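Storklow
September 29, 2024

Thread on desk setup for the new office, mostly mugs and coasters. I said I'd write this up and people kept asking, so I'm putting it all in one place.

Background. We moved into the second floor of the Joseph building in May. It's a small office with shared desks and no break room. There's a sink and a kettle at the end of the hall and that's it. So everybody drinks at the desk, and the desks take the abuse.

The old place had cheap white tabletops and by the time we left they were covered in rings. Coffee, tea, one that I think was soup. We lost part of the deposit on the furniture because of it. I was the one who had to scrub them the last week and I did not enjoy it.

So my rule for the new place was coasters at every desk before the first mug went down. I got pushback on this. People said they would be careful. They were careful at the old place too.

I bought a mix instead of a matched set. Part of that was price. The other part is that matched coasters all get stacked up in one corner and stay there. If yours is the dark one and mine is the woven one, people tend to keep track of them.

Notes on types, after a few months.

Woven: good grip, soaks up a drip, looks nice. Crumbs get down in the weave. Shake them over the trash once a week. If one gets really wet, stand it on its edge to dry. Don't lay it flat on the desk or you've got a damp circle under it, and now the coaster is the problem.

Smooth round ones: easy to wipe. A hot mug with a wet bottom will stick to some of them, and then the coaster comes up with the mug and drops in your lap. A pinch of salt on the coaster is supposed to fix that. It works but then you have salt on your desk. I just dry the bottom of the mug.

Cork: I tried two. They were fine until somebody started picking at the edges during calls. Both are gone.

Size matters more than I figured. The little coasters you get free at places are too small for a big mug. If the mug has a wide base, put it on the coaster in the store and look. I have done this and no one stopped me.

Mugs. I started with a box of 8 from Hotent and they were all the same color. By the second day nobody knew which was whose. We had three people drinking out of one mug, more or less.

I took those back and told everyone to bring one from home or pick a color at the thrift store. Different colors and different sizes. Total cost was less than the box.

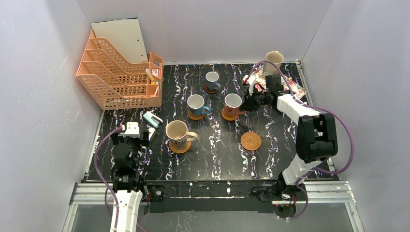
Small mugs are underrated. A small cup means you finish it while it's still warm and then you get up and walk down the hall. A big one sits there half full until four in the afternoon. I say this as someone who owns a big one and isn't giving it up.

Handles. Turn them in, over the desk, on the side of the hand you use. A handle that sticks out past the edge of the desk will get caught by a sleeve or a bag strap. We lost one mug that way in the first 15 days.

Someone asked about lids. I don't like them on mugs. If you want a lid get a travel cup. Same someone asked about mug warmers. One more cord on the desk, so no from me, but your office may have more outlets than ours.

On to the non-mug stuff, because a desk with drinks on it has to have the paper somewhere else.

Paper goes vertical. This is the one thing I'd tell anybody setting up a shared desk. Flat stacks of paper end up next to the coffee and eventually under it. Get an organizer with dividers you can stand things up in. Steps or different heights are better than all one height, you can see what's in the back.

I went with plastic. Colari makes a metal one that I liked the look of, but it was heavy and it scraped when you slid it. Plastic wipes down with a damp rag. If it has holes in the sides, dust them with an old paintbrush. A rag won't get in there.

Put it in a back corner. Tall things go in the rear slots and small supplies in the front or at the ends. If you put a tall thing in front you will never see the small stuff again.

Don't fill every slot. I leave at least one open for whatever comes in that day. When it's full, something has to get filed or tossed before you go home. This has cut down on the piles more than any other rule we've had.

Staplers. One per desk. We tried one for the whole room and it spent its life under other people's paper. Get it in a color that doesn't match the desk. A black stapler on a dark desk may as well be in a drawer.

Also keep the stapler on the opposite side from the drinks. You press down hard on a stapler and the whole desk gets a bump. It doesn't take much to slop a full cup.

Dark tabletops: yes, they hide rings better than white ones. They do not hide dust, and they show every streak from the spray. I use warm water with a drop of dish soap, then a dry cloth. The blue spray stuff left streaks no matter what I did.

A pattern helps a lot. Solid black is the worst to keep up. Something with veins or specks hides the day-to-day mess and you can clean on your own schedule. The downside is you can miss a sticky spot. Run your hand over it.

End of day routine, takes me 3 minutes. Mugs to the sink. Coasters up, wipe under them, coasters back down. Papers into the organizer. Stapler back to its side. Wipe the front edge where your arms go, that's the dirtiest part of any desk — more so than where the cups are.

What I spent: a little more than $50 for coasters, organizers and staplers, counting the two cork ones I threw out. I had the staple refills already.

Still to do is a drying rack for down the hall. Right now the mugs get dried with paper towels and we go through too many of them. If you have a narrow one that fits next to a small sink, send me the name of it.

Adding one from the replies: yes, you can wash woven coasters. Cool water by hand, press flat in a towel, let them dry overnight. Not the dishwasher. I have already made that mistake for you.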